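Small Parts Sorting Room: Gallery
Carnholm Returns Center, Flidham

The Carnholm Returns Center receives over 3,000 small electronic items each month from stores in the Flidham area. Wireless earbuds and their charging cases account for a large share of this work. The gallery presents the sorting room, where items are separated by type before inspection. The room is open to visiting groups on the first Tuesday of each month at 3 p.m.

Sorting table. Charging cases go into the yellow bin. Earbuds are placed in the divided tray, which has a teal compartment and a red compartment.
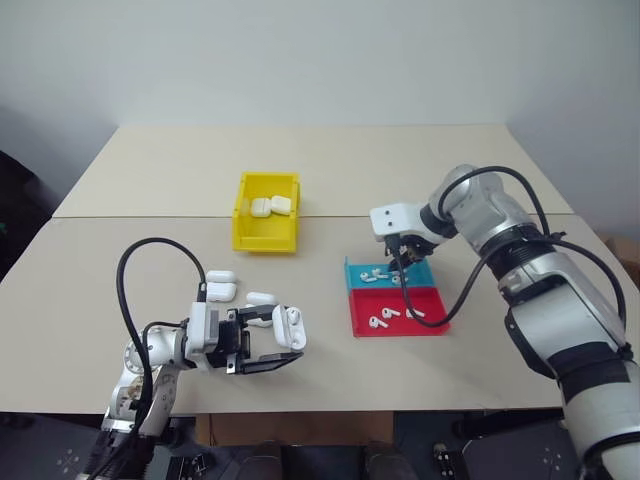 Sorted items are transferred to the inspection area in the Girard Wing at the end of each shift. Each bin is recorded in the Zuvotent inventory system and given a shelf number. Records are kept for 15 months.

Groups wishing to visit the sorting room should apply in writing to the Visitor Office, Room 103. Visitors may take photographs from the marked walkway. Bags and coats must be left at the front desk.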